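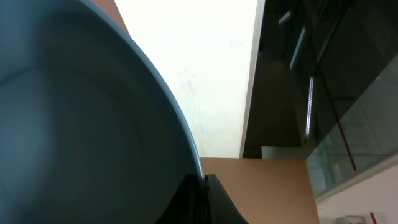
Home | Opinion | Archive | Contact

Shared Meals Deserve a Line in the Town Budget

December 2019

The council of Sturotov will soon decide whether to keep paying for the lunch room on Chornovol Street. Our association asks it to do so, and to stop treating the matter as charity.

The room serves 233 residents in an ordinary week. Many of them could cook at home and do, on other days. They come for company at a table, and a town that pays for park benches and a library already accepts that company is a public concern.

Opponents point to Villov, where a similar room closed in June after two years. That room opened only in the evening and stood far from any bus stop. Its failure tells us a good deal about timetables — and very little about lunch.

The cost is almost 900 a month, shared at present with the Kustance Foundation, whose grant will end. We propose that the council take on the full sum for five years, with the accounts published each spring. Residents should also have a say in the opening hours, which have been set without them until now.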